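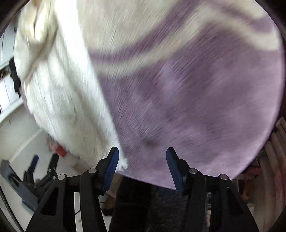 Slide 1. Purple plush, jaws open, pads not touching yet.

Hi everybody, thanks for coming back in after the coffee! (Wait for the door to close. Check the mic.)

So the title says "Can it make the bed yet?" and I'm going to give you the answer right away so you can relax: sometimes, slowly, and please don't ask it to do the fluffy stuff.

I leave slide 1 up while I talk because I want people to look at that cloth. Purple on one side, creamy white on the folded-over side, soft all the way across. Where would you grab it? Ask the room. Somebody always says "the corner," and then I ask them to point at the corner. Give them a good long time with that. The white part does come down to a point, and it's right there by the left fingertip, but is it a corner or a fold? I've stared at this thing more than I'd like to admit and I go back and forth.

You and I don't worry about it. We grab a handful, shake it, and find the edge by feel, usually while we're thinking about dinner. A machine with two fingers has to pick a spot and commit.

Story: the Prollum trial (keep this short, I ran over in November). Towels only, all one size, all one color. It got through 28 towels before a person had to step in, and I was thrilled. Then we gave it one fleece throw and it folded its own arm into it. Pause for the laugh. The towel result is real, though, and if your shop does towels all day you should care about it.

Next slide.

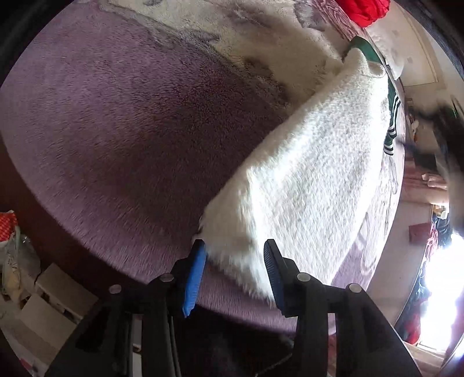
Slide 2. Gripper on the lower edge of a fluffy white blanket.

OK, now we have a pinch. Blue pads on either side, a bit of the blanket's edge between them, and the fringe spilling out all over the place. Say out loud: grabbing is the part we're getting good at! Those grooves on the pads help a lot with thin stuff. With shaggy stuff you can end up holding mostly hair, and the heavy part of the blanket stays where it was.

Also point at what's under and next to it. White blanket on purple plush, and up at the far end a green garment with white stripes, partly underneath. If the chore is "pick up the blanket," what happens to the green thing? A kid would just know to move it first (or would drag the whole pile onto the floor, depending on the kid).

Shop-floor part. At Lindgren they wanted the same machine for bagging seat covers. I told them to start with the stiff ones. Their success rate there was 88 percent, which sounds great until you're the person standing next to it for the other 12. If anyone asks about the Pruka arm, I haven't tested it on cloth, so don't guess.

The number I like people to take home: there are 168 hours in a week, and a slow machine can use nearly all of them. I don't need it to fold as fast as me. I need it to keep going while I'm asleep and to stop politely when it's stuck - the stopping is what I'd pay for.

Questions. If it's quiet, ask who here can fold a fitted sheet. Hand out the Ronden sign-up cards before they leave, box is under the table. We have to be out of the room by 2.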